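Notebook, Saturday, 15:00
Profile pages for Quintana, second round 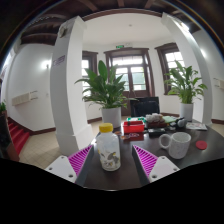

Table with bottle and mug, Saturday.

Continued with the short biography of Nayara Batista, the singer from the television series Mosonton. Yesterday's draft had two different values for her net worth, one in the first paragraph and another in the table at the end. I removed both until we have a source that is better than a copied page.

Checked 15 pages which give a figure. Most of them repeat the same sentence, also with the same spelling mistake in the name of her record label (it is Nurnel, with one l at the end). Only 2 pages mention the year of the estimate. I put these in the shared sheet, column E, in yellow.

Her age is also a problem. The label's page and the series page differ by one year – I wrote to Tekside, who do her press, and asked for the correct birthday. No answer at the time of writing.

The family section is now five lines. I cut the part about the brother, it belongs on his own page and we had no permission for the quotation.

Template: the box with height, birthplace and occupation breaks when the occupation has more than one line. Shortened to "singer and actress" for the moment. Please do not edit this field before I have repaired it.

To do: the list of songs from season two, link to the interview, and ask who keeps the old password for the picture archive.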